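Projects > Cendonis > grippers > README

Last updated: January

Hi! These are my notes on keeping the Cendonis hand grippers in decent shape. I look after the pair, and Raghavendra Venkataraman looks after the recordings (all 226 of them so far).
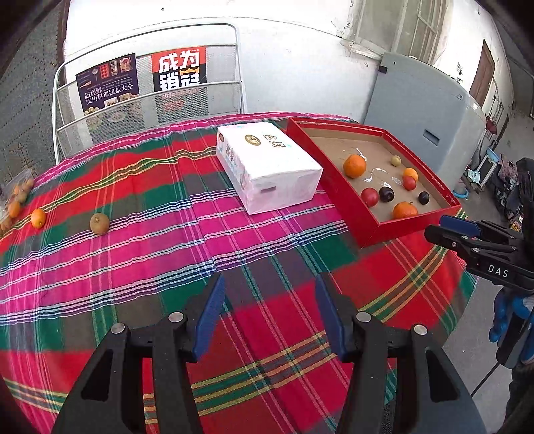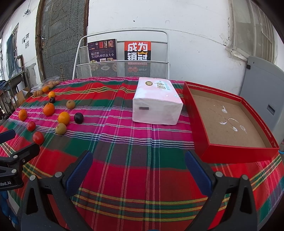

Pads first, as they're what I fiddle with most. Wipe them with a damp cloth before every session, fruit leaves them slippery! Then check the round screws on the black housing and nip up any that turn by hand. I open the fingers wide over the tartan cloth, like in both pictures, and look at the two blue pads side by side; if one sits lower, reseat it. New pads go on after 1000 grabs. Spares are in the Tarov drawer, ask Hortensia Mansilla for the key.

3 comments · 12 shares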